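Hi Noémie,

Happy New Year! You asked for an update on the Provstead corner store by Wed 3 January, so I'm squeaking in just under the wire. Sorry it's a long one, there's a lot to tell since October.

The big thing is that the shelving is in. All of it! We went with the dark gloss shelves in the end (Hadiza Lawal won that argument, and I've stopped sulking) with pale back panels and the clear rails along the front edges. The quote from Mellix came in $200 under what we'd set aside, and I've moved that over to the signage line unless you'd like it handled some other way. The receipts are in the folder under grant number 629.

Soft drinks were the first section we tackled, mostly because they'd been stacked in the back hallway and I was tired of squeezing past them to get to the sink. Our plan was to stand the bottles up, labels out, two staggered rows with a bit of space between them so people can reach in without knocking the neighbors over. Slow going, but I do like the look of it.

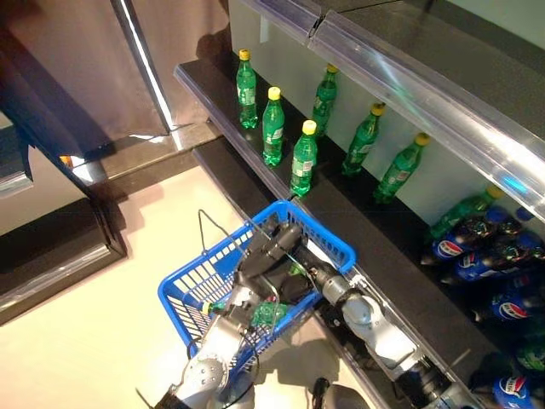 The part I'm less happy with is the lower tiers. We've been laying bottles on their sides there to fit more in, and it does hold a lot, but the green ones end up mixed in with the Pepsi and then whoever is stocking has to dig. Darmawan Tarigan thinks we should give each drink its own stretch of shelf and put up with holding less. I'm leaning his way. We'll try it for 2 weeks and I'll tell you how it goes.

Other bits and pieces:

Training. Abimbola Garba has taken 14 people through the stocking and till sessions, which was our target for the whole winter, so hooray for that. She'd like to run another round in the evenings if the budget stretches.

Dry goods. Not started. The Sembiring delivery got pushed back and we're still waiting on a new date.

Price labels. Printed, wrong size, being printed again. My fault, I measured the old rails. The printer is only charging us for the card.

Opening hours. Still arguing. Chukwuemeka wants Sundays and I want a nap.

What I need from you is a yes or no on the signage money, and a copy of the Candska insurance form if you have it (mine has a coffee ring right over the policy number). Come by whenever you like, the side door is open most mornings and there's usually cake.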